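¿Por qué botan las pelotas?

¡Suelta una pelota y vuelve a subir! Lo has visto tantas veces que seguro que ya ni te llama la atención. Pero párate un momento a pensarlo: la pelota no tiene patas, ni muelles, ni motor. Entonces, ¿quién la empuja hacia arriba?

Para averiguarlo hay que fijarse en un instante cortísimo, el momento en que la pelota toca el suelo.

El gran aplastón

Cuando sujetas una pelota en alto, guarda energía por estar ahí arriba. Al soltarla, la gravedad tira de ella y la pelota baja cada vez más deprisa. Esa energía de estar en alto se va convirtiendo en energía de movimiento.

Y de pronto... ¡plof! Choca contra el suelo y se aplasta. Tus ojos no llegan a verlo porque dura menos que un parpadeo, pero las cámaras muy rápidas sí lo captan: la pelota se pone achatada por abajo, como una mandarina que alguien aprieta con la mano. Durante ese ratito la energía se guarda en la goma estirada y en el aire apretado de dentro. Enseguida la pelota quiere recuperar su forma redonda, empuja contra el suelo, el suelo la empuja a ella ¡y sale disparada hacia arriba!

A los materiales que se deforman y luego vuelven a su forma los llamamos elásticos. La goma lo es mucho. La plastilina, muy poquito: si tiras una bola de plastilina, se queda chafada en el suelo tan tranquila.

¿Y por qué no bota para siempre?

En cada bote se escapa un poco de energía. Una parte se va en el ruido (¡ese «poc» que oyes!) y otra en calor, porque la goma se calienta un poquitín cada vez que se dobla. El aire también la frena mientras viaja. Por eso cada salto es más bajito que el anterior, hasta que la pelota se queda quieta.

Imagina que sueltas una pelota desde 70 centímetros y sube hasta 35. Ha recuperado la mitad de la altura. Una pelota de goma maciza recupera mucho más, y una de espuma blandita suele recuperar menos.

Haz tu propio experimento

A Kayode Effiong, que prepara los talleres de ciencia de Prondari, le encanta este porque sirve cualquier pelota que tengas por casa. Necesitas 2 pelotas distintas, una regla larga o una cinta métrica y alguien que te ayude a mirar.

Pega la cinta métrica a la pared, con el cero en el suelo. Suelta la primera pelota siempre desde la misma altura, sin lanzarla, solo abriendo los dedos. Tu ayudante apunta hasta dónde sube. Repítelo ocho veces y haz lo mismo con la otra. ¿Cuál gana?

Después cambia de suelo y prueba sobre baldosa, sobre alfombra y sobre césped. ¡Vas a notar una diferencia enorme! La alfombra también se hunde, y se queda con parte de la energía.

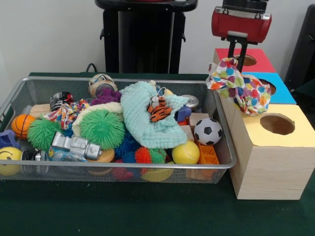

¿Una pelota bota igual si está fría?

Las pelotas de goma botan menos cuando están frías, porque la goma se vuelve más rígida y pierde más energía en cada golpe.

Puedes comprobarlo metiendo una pelota de goma en el congelador durante una hora (pide permiso antes, que igual está lleno de guisantes). Sácala, suéltala desde la misma altura que antes y compara con lo que tenías apuntado. Luego deja que se temple y vuelve a probar.

Palabras para guardar

Energía: lo que hace falta para mover, calentar o deformar cosas.
Elástico: que se estira o se aplasta y después recupera su forma.
Gravedad: la fuerza con la que la Tierra tira de todo hacia abajo, también de ti cuando saltas.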